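October 19, 2019
Ubaldo Pagano

Desk tidy, continued. Picking up from the page with the coffee ring on it.

Pirmin wants a sentence for the Akeck update that says whether a machine can clear a desk yet. My sentence is "no." He wants a longer one. I'll try to get to it by the end of this entry, but most of what follows is for whoever has to set up the table next time.

Where we are: 197 demonstrations recorded with the hand-held grippers, 138 left after I threw out the bad ones. Reasons for throwing out, mostly in this order:

- cube lost by the tracker in the middle of a move
- left and right clocks drifted apart
- operator let go of the thing and picked it up with a finger (me, more than once)
- whoever was recording stopped before the object was down

I was strict about the last kind. Pirmin thinks too strict. If the recording ends with a pen still between the jaws, then what the machine learns is to stand there holding a pen, and we already have a machine that does that.

The Gollar arms are still bolted down in the back room and the calibration from last week still holds, checked it first thing. Left arm is a hair slow to close. I put a note on the controller. Please don't "fix" it by raising the grip force again, the last person who did that put a dent in a perfectly good marker cap.

Task as written on the board: put loose things from the table in the organizer, lay the cord straight, leave alone anything that's meant to stand on a desk. It sounds like one job. I'd say it's three jobs and an opinion, and the opinion is the part we have no data for. What is "meant to stand on a desk"? Pirmin says the flowers, obviously. Obviously to Pirmin. 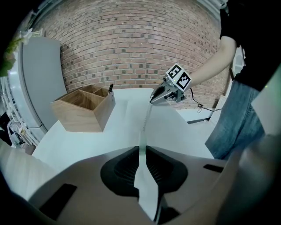
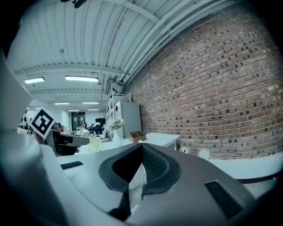
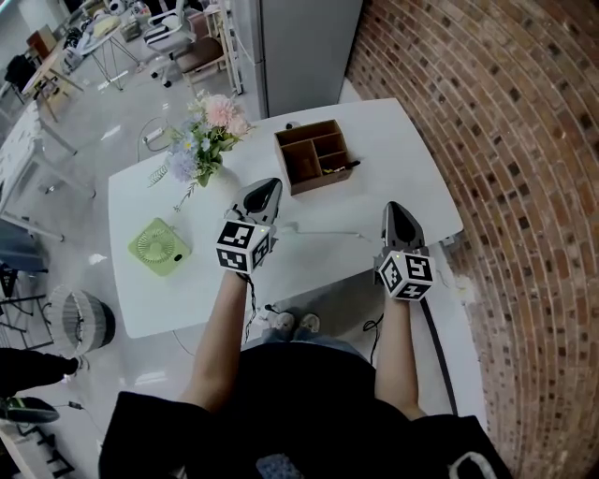
My complaint with the whole tidying idea is that we keep choosing the table so the machine has a chance, and then we report the result as if it had been somebody's desk. Compare what I have on my own desk at the moment (two mugs, a Plaser catalog, tape, receipts, a glove, half a sandwich) with what we put out to record on. There's the organizer with its pen, the vase of flowers, the green fan on its back, a thin white cable across the tabletop. Plenty of bare white in between for the grippers to come down on. I have no quarrel with starting easy. I do have a quarrel with the word "desk" in the title of the slide, and I've asked for it to be changed to "table with some things on it." No reply.

Runs on the arms, same kind of layout, 3 attempts. Writing these down the way they went.

Run 1. Went for the pen, got the pen, carried it over nicely, brought it down on the divider between two compartments and pushed. The organizer slid, the arm followed it, and I hit the stop before they reached the vase. Pirmin scored this as partial. I scored it as pushing a box with a pen.

Run 2. Pen in. Clean, straight down, released, backed off. I'll admit I made a noise. Then it went back to where the pen had been and picked it up again, I mean it did the entire motion on nothing, closed, lifted, carried, opened over the organizer. And again. We let it go on until it got boring. It has no notion that the job is over. The demonstrations all end when the job is over, so "over" isn't anywhere in them except as the file stopping. We should record some seconds of doing nothing at the end with the grippers parked. Cheap to try, and I'd like it done before anybody asks for more demonstrations.

Run 3. Cord. Two arms, one on each end, pull it straight, lay it down. People do this without looking. The right arm found its end. The left arm closed a finger's width above the cord, every time, with great confidence. I think it's the pale cord on the white tabletop and I think a person holding the grippers gets away with it by feel: you press down till you touch table and then close. The arms don't press down till they touch anything, they go to a height. So the demonstrations contain a skill that isn't in the numbers we log. Worth a proper conversation, and I don't think more of the same recordings will help.

Stopped after that one. Left arm was warm at the wrist.

Pirmin's side, so that it's on paper: the pen went in, from a position it hadn't been shown exactly, with no one writing a line of code about pens. He's right that we couldn't have done that with the old Değirmenci setup, where you had to teach every point by hand and moving the table by a thumb's width cost you the afternoon. I was there, I lost those afternoons. I grant all of it. What I don't grant is the jump from there to the paragraph he drafted for Akeck, which has the arms doing the lab bench "and, in time, the kitchen." I have crossed out the kitchen. If he puts the kitchen back I want my name off it.

Something I timed for my own curiosity and won't put in the update: me, tidying the same table with bare hands, is over before the arms have finished moving to their start position. With the grippers in my hands I'm a good deal slower and by the end of a session my forearms complain. So the person is already handicapped by the tool, and the arms are slower than the handicapped person. When someone shows a video of this sort of thing look for the little "sped up" in the corner. Ours will have it too, and I'll be the one who types it in, in a readable size.

Notes for setup, before I forget:

- Cables from the grippers hang down past your forearms. Keep them behind the wrist or they sweep the table. I knocked a sprig of the greenery with one and had to discard the take.
- Don't turn the cubes toward your chest when you reach across. The tracker loses them and it doesn't beep, you find out afterward.
- Organizer goes back to a different place each time, really different. I looked through the 138 and we're lazy, it's in nearly the same spot in far too many of them. This may be all there is behind run 2 going so well.
- Try a dark cord. If the left arm suddenly works, we know it was seeing and I'll take back part of what I said about touch.
- Someone has borrowed the good screwdriver from the arm cart. It has my initials on it.

On the question of the fan. I asked for it to be stood up in some of the recordings and laid flat in others, and to have "stand the fan up" as a task. Pirmin says it isn't tidying. My mother would say it is. We left it alone for today but I'd like it in the next batch, as it can't be done by grabbing and dropping, and I suspect grabbing and dropping is most of what we have.

The longer sentence for Pirmin: given a white table, few objects and a person beside the stop button, the arms can sometimes put a pen in an organizer, and they can't yet handle the cord or tell when they've finished. He can have that one word for word. I've left it on a sheet by his keyboard, under the Plaser invoice he also hasn't answered.

Next: parked endings, dark cord, organizer moved about. Then the same 3 runs again before we change anything else. Arms powered down, gripper batteries on charge, left one first.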